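The Slow Hands of Stidorport

Every gripper maker's brochure promises a machine that can take apart yesterday's electronics. I have read enough of them to want to see one try it on an old office PC, so in July I went to the Restrepo recycling lab in Stidorport. Rocío Espinoza, who runs the trials there, was comparing two finger sets: the stock pair and a longer one called Clornum.

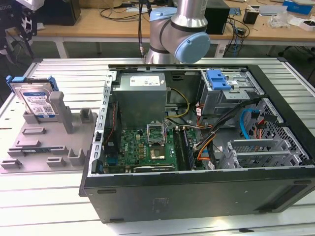 Can a robot arm take apart a desktop computer without help?
Parts of the job, on a model it has been set up for. A new case layout means new positions to teach, and cables remain the hard part.

The lab's figures are modest. Over 400 attempts at pulling a memory stick, Espinoza's team logged 90 failures with the stock fingers. She calls that promising. I'd call it a lot of bent plastic.

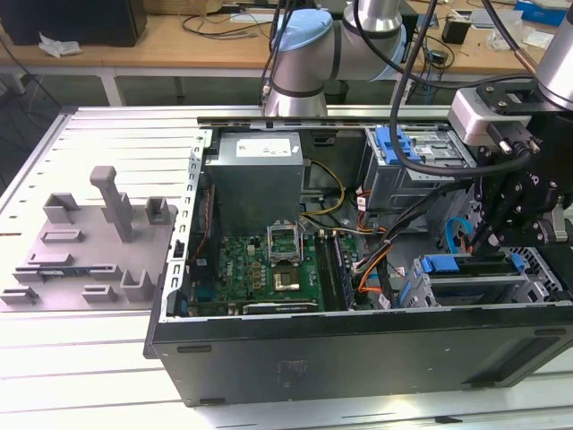

Tower on its side, panel off, with the gray parts fixture at left.

Dennis Sang, who writes the controller code, blames the wiring. "Boards stay put," he told me. "Cables never hang the same way twice." Edent, the supplier of the longer fingers, says they reach past the tangle. Maybe. They also flex, and Sang had to slow the arm down to keep its aim. 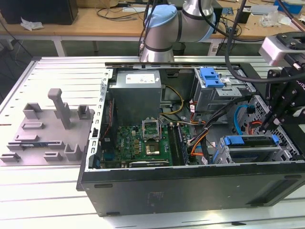

The black gripper at work near the drive bays.

I asked what the wrist camera adds. Less than I expected, said Sang: close in, the gripper blocks much of its own view, so he still leans on the fixed camera for the final approach.

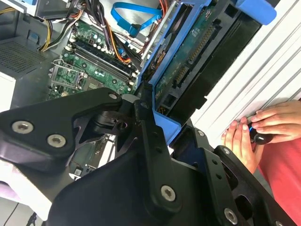
4 min read

Then there is money. Espinoza's budget allows 2,000 test cycles before someone upstairs wants an answer, and she had used 1,141 by my visit. A person with a screwdriver is still faster at every step I timed. She is hoping for a third finger set before the cycles run out, and Edent hasn't given her a delivery date.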